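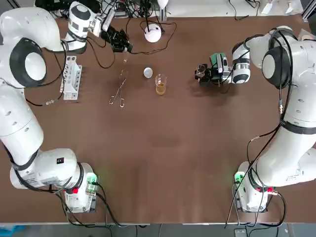 A white plastic test tube rack, empty, set out with other lab items on a brown tabletop.

Setting Out a Bench for Test Tube Work

Last updated: 17/09/2021

These steps cover a basic bench setup for rinsing, filling and labeling glass test tubes. They were written for the teaching lab at Pronetdale and will work on any flat table with a sink nearby. Allow 30 minutes the first time.

What you need

One test tube rack
Clean glass test tubes, plus a couple of spares
A wash bottle filled with distilled water
A test tube brush that fits the tubes
Labeling tape and a fine marker
Paper towels
A discard beaker
A box for broken glass

Put on safety glasses and gloves before you handle any glass.

1. Wipe the table

Use a damp paper towel and mild detergent, then go over it again with plain water. Dry the surface. A wet ring under a rack is enough to make it slide. Move bags, phones and drinks to the shelf by the door.

2. Place the rack

Stand the rack at least 4 inches in from any edge. Turn it so that the long side runs in whatever direction lets you reach every row without leaning over the glass. For most people that means the long side facing them, but on a shared table it is often easier to turn it the other way and work from the side.

Press down lightly on each corner. If it rocks, check the underside for grit or a bit of old tape. Plastic racks that have been through a hot dryer can warp, and a warped one should be replaced.

Leave the rack empty until everything else is in position.

3. Check the holes

Try one tube in a few different holes. It should drop in under its own weight and stand nearly straight. If it has to be pushed, you have the wrong rack for that tube size. Dried residue around a hole comes off with warm water and the brush.

4. Set out the rest

Keep tall items behind short ones. Wash bottle and marker go on the side of your writing hand, discard beaker on the other. Any cord on the table should lie flat and away from the open glassware. Notebooks stay on the near side, where a splash is less likely to reach them.

5. Inspect and load the tubes

Hold each tube up to the light and turn it slowly. Look for chips at the rim and star-shaped cracks at the bottom. Damaged tubes go in the broken glass box, never in the regular trash.

Label near the top, above the fill line, and wrap the tape so the ends overlap. Load from the back row forward. If you have 11 tubes or fewer, skip every other hole so you can get your fingers between them.

6. When you finish

Empty the tubes into the discard beaker, remove the tape, rinse twice and brush. Rinse the rack as well and leave it upside down on a towel to drain. Tubes should be completely dry before they go back in the drawer.

Steps 3 and 5 were revised by Meron Lencho. Report missing or damaged racks to Lautaro Quiroga in the prep room.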